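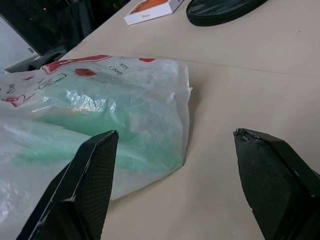
Plastic bag on a table. Thread about bags, sorry in advance

---

**Renata Riquelme**
So Trillton has stopped taking soft plastics at the kerb. Leaflet came through the door at teatime, small print, back page, under the bit about Christmas trees

---

Means bread bags, salad bags, the film off mushrooms, all of it. General waste or carry it to the big shop yourself. Big shop is on the 301. The 301 is the 301

---

Waited 40 mins in sleet with a bag full of bags. Felt a right plank. Driver asked was it laundry

---

And the collection bin inside was full!! Stuffed to the flap, more bags heaped on the floor next to it. Asked at the desk, lad said it gets emptied "when they come". Who's they. He didnt know either

---

Brought mine home again. I'm not adding to a heap on someone's floor

---

Anyway. Started looking at where it all comes from in our house and it isn't carrier bags, we've got cloth ones for that, have had for years. It's the thin stuff. Fruit, bread, anything from the freezer

---

Worst thing by miles is bread. We get through 3 loaves a week with the boys home. Then those see-through ones for loose veg which I only take so the onions don't roll about on the till

---

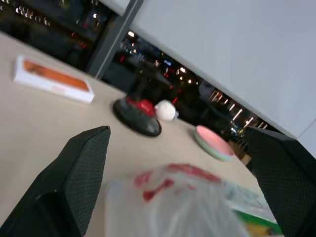
So the plan is loose onions in the cloth bag and let them roll. Told the greengrocer (Kahraman, top of the hill, lovely people) and she just tipped them straight in off the scales. Took no time at all. Felt daft for not asking before

---

Plollotetti will fill your own tub with pasta by the way. Also olives. You have to ask though and they weigh the tub first so don't turn up at lunchtime when theres a queue, I did, people sighed

---

Bread harder. Market stall does paper but it goes stale by next morning. Someone at work said wrap it in a tea towel, tried it, a bit better - crust goes chewy but toasts fine

---

Someone always says bake your own. I have 2 jobs. No

---

Things I've been reusing the bags we've already got for, as people asked:
- muddy boots in the car
- half a cabbage
- over the paint tray so the roller doesnt dry out
- under the drippy plant pot on the landing

---

Rinsed ones go over the tap to dry. Turn them inside out or they stay wet in the corners and smell. Learnt that one slowly

---

Bought a Traleo bread box off the second hand page for £4, lid's a bit wonky, keeps a paper-bag loaf going about two days. Best thing so far. Would pay £5

---

Have emailed the council to ask if there's any chance of a drop-off at the library. Automatic reply says 10 working days. Will post the answer here if I get one

---

Edit - several of you saying the small shop by the station has a bin too, round by the trolleys?? Can anyone confirm before I get back on that bus

---

Confirmed by my neighbour, it's there, it had room in it this afternoon. Going tomorrow before work with the lot. If you're in Trillton and can't get there message me and I'll take yours, clean ones only pls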